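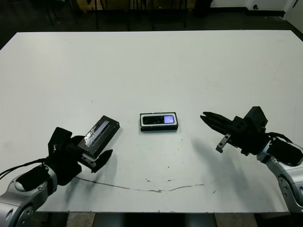
I have read a lot of shop copy for matt white tabletops this month and every one of them promises the same thing: wipes clean, hides wear, stays white. I don't believe it and I've stopped being polite about it. Look at the brownish line that curves across the front half of this one. Scratch or stain, I couldn't swear to either, but it's long and it's the first thing my eye goes to. Then the little dark specks and chips in the middle and towards the lower right.

Vibeke Ragnarsson asked me what I'd recommend for the workroom at Prusness. They want a row of big white tables. I said buy one and live with it until October before you buy the rest. She said the discount only applies to the full order. Of course it does.

Soltivari's page says "stain resistant". Resistant to what? For how long? I wrote and asked. The reply said "everyday substances". I asked if tea was an everyday substance. No reply to that one yet.

The case for white, as far as I can see, is that you can find a dropped screw on it. Fair enough. I'll give them that. Dark kit shows up very well on a white top too. So does every crumb, pencil mark and dent.

Walid Zoubi says matt is better than gloss for scratches. He may be right about the shine, as gloss shows every hairline when the light's low. But in my experience matt holds on to dirt, and once a mark has gone brown you're scrubbing, and once you've scrubbed you've got a shiny patch. I'd like to see the matt top that got round that.

On the cleaners. I tried the Hailu paste on an old offcut at home, on a mark I know was tea. It came up paler. It did not come up white. Forty rubs in, I had a pale mark and a sore wrist. I'm sure there's a video somewhere in which it vanishes.

To tell a scratch from a stain, by the way, drag a fingernail across it. If the nail catches, it's a scratch and no paste is going to help you. If it doesn't, try a damp cloth and a bit of washing-up liquid before you spend money on anything with a nozzle.

Chips are another matter. Filler pens come in "white" and there are far too many whites. Grímur Skov filled a chip on his kitchen table and now has a bright dot on a slightly grey top. He says he doesn't notice it. I noticed it from the door.

Somebody's going to tell me to use a mat. Yes, a mat works. But if the answer to "how do I keep this nice" is "cover it up", I'd like that on the price label.

Prices, as people keep asking: the Soltivari top was 300 when I looked on 5/12/25, legs extra. The Vonivlow was nearly 43 less and I couldn't tell the samples apart. Nanna Vestergaard reckons they're the same board with a different sticker — no proof of that, so treat it as gossip.

Would I have a white one myself? For a place where things get put down and picked up all day, no. Mid grey, or plain wood you can sand. I've told Vibeke that twice and I gather she's ordering the white.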